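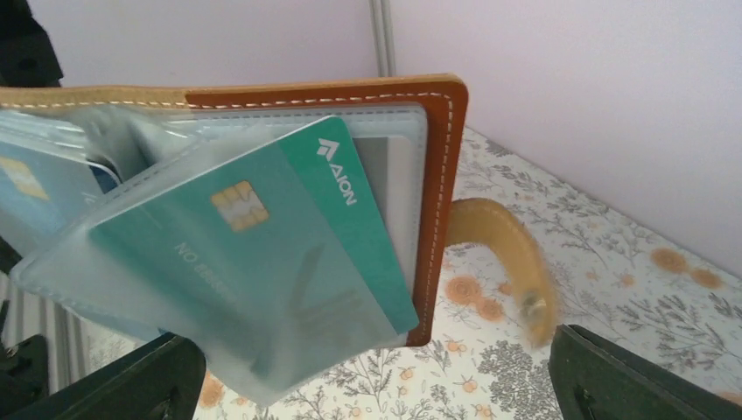
Brown leather card wallet with clear sleeves and pale stitching.

Porkavska launches small leather and home range in June

Wallets first, then little framed pictures. That's the plan from Porkavska, whose new range goes to 22 shops next month – Denero and Yau among them. First run is 2000 card wallets, stitched along the rim, clear sleeve inside so a bank card can be read without takng it out.

"People wanted something plain that opens flat in the hand," says founder Hsiu-ying Man. "So we made that."

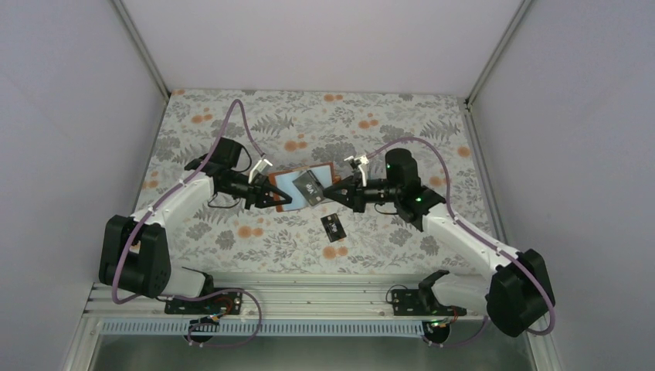
A floral table covering, grey leaves and orange flowers.

Pictures come next. Small, brown wooden borders, teal and blue tones. Only 200 to begin with, more in autumn if they sell. Chia-hao Tam chose the prints and wants them kept to shelf size – nothing that needs a drill.

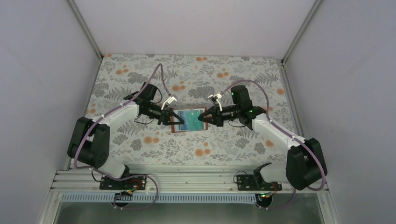 Orders and press samples

Trade orders open now, minimum 5 per style. Samples on request, please give a delivery adress and a daytime number. Press desk open until 4pm.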